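The case for the open tray
Tue 9 May

Most advice on tidying a desk ends with a lid. Buy boxes with lids, write on the lids, stack them on a shelf. I did this for years, and I have come to think it is bad advice for anything used more than once a week.

My old system was a set of drawers from a shop called Fomport. They cost me 24 pounds in November and looked very neat. The trouble was that a closed drawer takes in whatever you give it. Mine held dead batteries, keys to a flat I had left, and three chargers for phones I no longer owned. I bought tape again and again when there was tape in the bottom drawer.

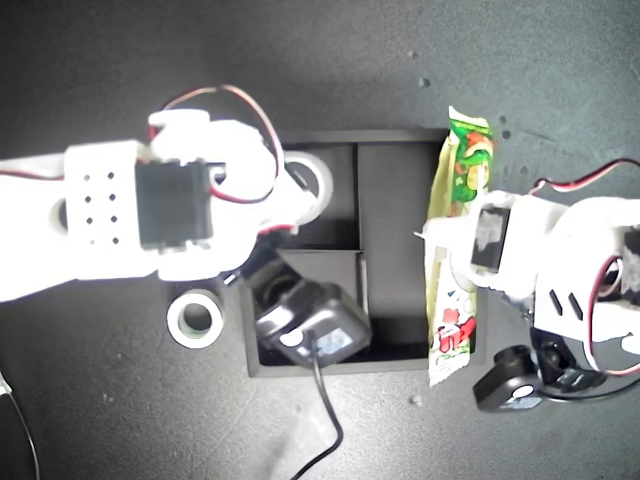 An open tray with a divider is a plainer thing and a better one. Chargers go in it, tape stays within reach, and if something has no business there you notice it the same day. A roll of tape left on the worktop beside the tray does no harm either. It will be wanted again soon enough.

People object that open storage gathers dust and looks untidy. Both are true. Dust wipes off. As for looks, a desk is for working at, and I would sooner see a plug than hunt for it.

I would keep lids for things that spill and for things needed once a year, such as the Christmas lights. Everything else can sit in the open. The Fomport drawers are in the shed now, and I still have not emptied the bottom one.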